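Home | News | Stations | Join us | Events | Contact

Reading time: 4 minutes

On-call firefighters and station supporters wanted at Lulbridge

Lulbridge fire station is looking for new people, and we would love some of them to be you. We have places for on-call firefighters, and for the first time we are also asking for station supporters, who don't ride the engine but do nearly everything else. Applications for both close on 18th December.

If you live or work in Lulbridge or Miston you will have seen us about. We're the ones washing the engine on the forecourt at odd hours, or coming into the Co-op in half our kit because the pagers went off before anyone had bought milk. The station covers the town, the villages out along the Skillow road and a long stretch of river, and last year we were called out 344 times. Some of those were chimney fires and some were crashes on the bypass. One was a heifer in a slurry pit (she was fine, we smelled for a week).

We're a mixed lot. There's a roofer, a school cook, a couple who run a dog grooming business, someone who writes software from her spare bedroom and a retired bus driver who swore he'd only stay a year. Hardly any of us had a fire service background when we joined.

What on-call means

You carry a pager and, when you've said you're available, you stay close enough to reach the station quickly. The rest of the time you get on with your day. We ask for a minimum of 60 hours' availability a week, and that can include nights when you're asleep in your own bed. Plenty of our crew do most of their cover that way. 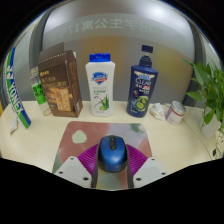 You book your hours a week ahead and you can change them if something comes up, so long as there's still a crew to send. We've got much better at this since June, when we brought in the new rota. Parents at the station tend to swap the school run slots among themselves, and it works well once you've got the hang of it.

Drill night is once a week and lasts three hours. It's paid, like your call-outs and your training courses, and there's a yearly retainer on top. Drill night is also where most of the fun happens - ladders, hoses, cutting up scrap cars, crawling through the smoke house with your eyes shut and your hand on the wall. Then tea, and somebody always brings cake.

Who we'd like to hear from

You need to be 18 or over when you start and able to get to the station within five minutes of an alert. You need a reasonable level of fitness, and we mean reasonable. There's a test with a hose run, a ladder climb and a bleep test, and we run practice sessions at the station so it won't come as a shock. If you're not there yet, come anyway and train with us until you are.

You don't need a lorry licence, as we'll put you through that later if you want to drive. You do need to be able to get on with people at three in the morning.

We're especially keen to find people who are around on weekdays. If you work from home, work shifts, look after children who are now at school or run your own business in town, please have a think about it. Daytime is when we struggle most for crew.

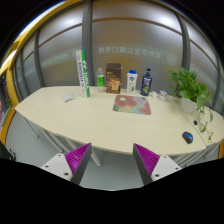 Will my employer have to let me go on calls?

Your employer has to agree before you can offer cover during working hours, and we're happy to come and talk it through with them. If they can't manage it, you can still give us your evenings, nights and weekends.

Station supporters

This one is new, and we're very excited about it. Station supporters give a few hours a month, whenever suits, and the role is unpaid with travel costs covered. You might fit smoke alarms with us in Skillow, help run the car wash, look after the junior section's kit or sit with the paperwork so that the watch can get on with training. There's no fitness test, and we'd welcome anyone from 16 upwards.

We also need people with a head for forms. Our home safety visits all have to be written up and logged afterwards, and at the moment the pile is winning. If you're good with a spreadsheet and don't mind our handwriting, you'd be a hero to us all. 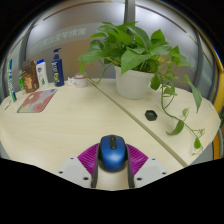

Blue mouse, held over the desk.

The junior section meets in the old drill hall next door and has 21 young people on its books, with a waiting list. Two more adults would let us open a second group. You'd get full training and a background check, paid for by the service.

How to apply

Come to an open evening first if you can. You can try on the kit (heavier than it looks), climb into the engine and ask us anything. Partners and families are very welcome, because they live with the pager too. Dates are on the Events page and on the board outside the station.

After that it's a short form, a chat, and for on-call firefighters the fitness test, a medical and an eyesight check. From form to first drill night usually takes some three months. Forms are on the Join us page, or pick up a paper one from the station or from Thakur Hardware on the High Street, who have kindly put a box on the counter. You can hand them back there as well. 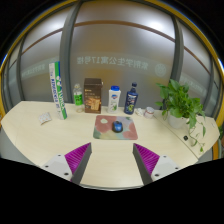
The desk, with mouse and patterned mouse mat.

If you've applied before and it didn't work out, please do try again. Two of our present crew got in on the second go and one on the third. And if you need the form in large print, or would like someone to go through it with you, ring the station on a drill night and whoever picks up will sort it out.

Contact Lulbridge Fire Station | © Lulbridge Fire Station | Back to top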